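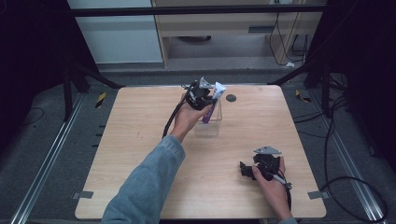 I want to keep slim tubes and packets upright in a clear plastic container on my table, like the purple and white one going in there. Mine tips over once it has 11 in it. Any fix short of buying a heavier one?

— Kinga Kovács

**Gerkau**

Put the heavy ones in first, bottom end down, and spread them to all four sides. A layer of dry rice or gravel, around 100 grams, also helps.

**drarska19**

I just use a mug.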